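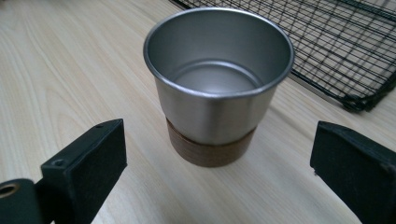

**Progress report, December – hand-held gripper maintenance, Kourkoulas station**
Prepared by Fotini Lazaridis for Sveva Mazza, Heltulell

## Status

Unit 2 is in service. The gripper logged 2,374 grasp cycles in the period against the cup and rack task set. Vangelis Stefanou pulled it from use for one afternoon to reset the finger spacing, which had drifted on the left side.

## Work done

- Finger screws removed, cleaned and refitted on both sides.
- Pad faces brushed and checked for lifting. Both pads stay on for now.
- Bracket fasteners checked for play. None found.
- Zero position of the fingers reset and saved in Truklow.

The metal cup with the wooden sleeve remains the reference object. Its smooth taper shows a spacing error sooner than a straight-sided part does – if one finger touches first, the cup shifts before the grip closes. After the reset, Spyros Panagiotou ran 100 closures on it and recorded 2 with visible shift, down from 13 before the work.

## Table surface

Light scuffs have been logged near the middle of the work area. They run nearly parallel to the grain. The cause is not confirmed; finger tips dragging on a low approach is the first thing we will test. 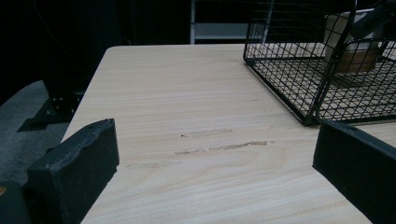 *Fig. 2. Work surface between the fingers, scuff marks near center, wire basket at upper right.*

## Open items

- Raise the low approach limit in Truklow and repeat the closure test.
- Order one spare pair of pads from Stunard. Manolis Tsakiris has the quote.
- Recheck finger spacing at the next service and add the reading to the log.

No change to the budget is requested for this period.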